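Search this site Enter keywords Go

Filed under: Textiles > Care and Laundering > Interviews

Loop pile and hard water: a conversation with Ritva Keskinen

Ritva Keskinen has tested terry cloth for 17 years, first at the Miettinen mill and now at the Stellham laundry laboratory. Her work concerns absorbency loss in cotton towels over repeated washing. She spoke to Sihan Ding in February, between two test runs.

The current series follows one towel grade, Lerora 811, through 200 wash cycles. Samples are pulled at fixed intervals, conditioned overnight at constant humidity, and tested for sink time and dimensional change. "Sink time is the crude one," Keskinen said. "You lay a piece on water and start the clock. It correlates well enough with what people complain about."

What people complain about is a towel that moves water across the skin without taking it up. Keskinen attributes most of these cases to residue. Cationic softeners deposit a fatty film on the fiber, and the film builds when the dose is high and the rinse is short. Calcium and magnesium salts add a second deposit in hard-water districts. The Zakalness supply, which the laboratory uses for its worst-case runs, is hard enough to stiffen untreated pile early in a series.

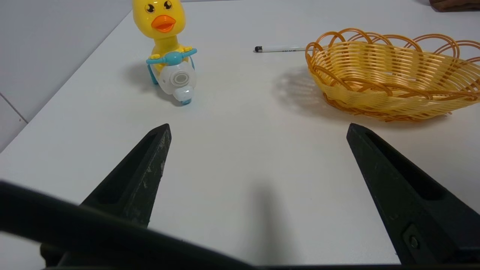 Can a towel that has stopped absorbing be recovered at home?

In most cases it can, with a hot wash at the full detergent dose, no softener, and an extra rinse. Scale needs a separate cycle with citric acid, run without detergent and never combined with bleach. Loops that have been flattened or pulled out do not come back.

Keskinen is less interested in softener than in drying. Overdried cotton feels harsh, and users respond by adding softener to the next load, which compounds the original problem. She recommends stopping the dryer while the hems still feel slightly damp and letting the piece finish on a rail. "The hem is denser than the field. If the hem is bone dry, the pile was finished a long time ago."

Shrinkage follows a different curve. Most of it occurs in the first few washes, chiefly in the warp direction, and the hem bands often shrink more than the body. The result is a ruffled edge that will not lie square. Keskinen regards this as a manufacturing fault: the band yarn should be matched to the ground weave before sewing.

On storage she was brief. Towels should be fully dry before they are stacked, and the stack should be rotated so that the same 2 pieces are not washed every week. Tight compression over several months leaves a crease in the pile that takes a wash to lift.
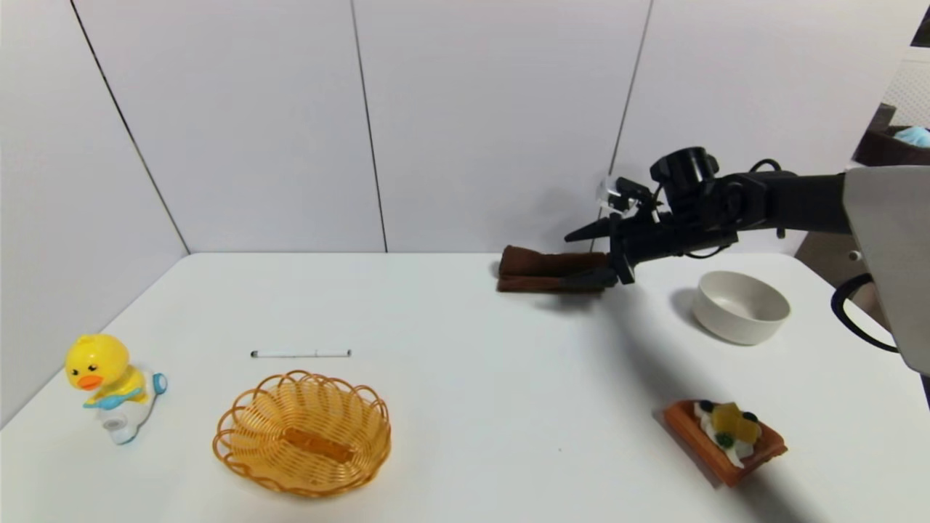 Dark shades

Reactive dyes on cotton hold well in washing but lose depth through abrasion. Keskinen advises washing browns and navies separately for the first few cycles, at a moderate temperature, with a detergent free of optical brighteners. The Lerora series will be repeated in a dark shade once the undyed samples are finished.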